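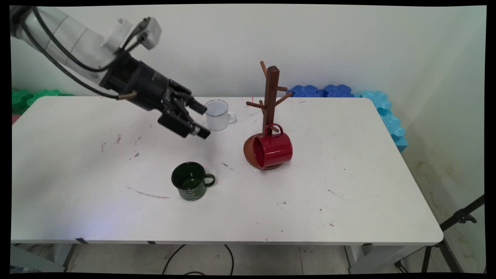
In Defense of the Office Mug Nobody Claims

My first job had a kitchen cupboard with a door that wouldn't shut, and behind it were all the mugs left by people who'd moved on. You took whichever one was closest. Mine, for most of a year, said "World's Okayest Golfer." I have never golfed. I loved that mug!

These days I get my coffee at work out of a paper cup, because the new building came with a machine and the machine came with sleeves of cups, and at some point the cupboard got turned into a spot for printer toner. I asked Anju Khurana, who sits across from me and has been with the company a lot longer than I have, what happened to the mugs. She said they went in a box during the move and the box went to a thrift store. In February, too, which is the worst month to take a hot mug away from anybody.

I think this was a mistake, and I don't mean for the trash reasons (though yes, the trash reasons, our bin is overflowing by 10 a.m.). I mean that a real mug makes you stay put. You can't wander off to the parking lot with it. You have to drink it somewhere near where you got it, and then you have to stand at the sink and wash it, and somebody is usually standing there waiting for the sponge. I learned more about how that first company ran from waiting on a sponge than from any meeting I sat through. I also learned how to fix a running toilet, but that was a separate conversation.

People will tell you mugs are a hassle. They get left in sinks, they grow things. Sure. My brother-in-law's office has 22 people and one dishwasher, and he swears the whole place nearly came apart over who was supposed to empty it. My answer is that paper cups have their own version of this. They just leave the mess in a bag by the back door, and some poor person on the cleaning crew gets the drips down their leg.

And the coffee is worse! I know it's the same coffee. I've tried it both ways, same machine, same button, and out of paper it tastes like a wet envelope. A friend of mine bought one of those fancy insulated things from Carnetti and paid 70 dollars for it, and it keeps her coffee so hot she can't drink it until after lunch. I don't want that either. I want something with a handle that goes lukewarm at a normal speed so I know when to get up.

So last month I brought in four mugs from home. Two plain ones, one from a bank that closed, and one my niece painted with what she says is a horse. I put them next to the machine with no note. I was going to write a note and then I thought about every kitchen note I've ever read and put the pen down.

The horse goes first every morning. I've only managed to get it twice. The bank one has moved permanently to accounting, as far as I can tell, and I'm fine with that. Anju has started bringing her own sponge, a green one, and keeps it in a drawer where she thinks I haven't seen it.

I'd like the cupboard back next. The toner can go under somebody's desk.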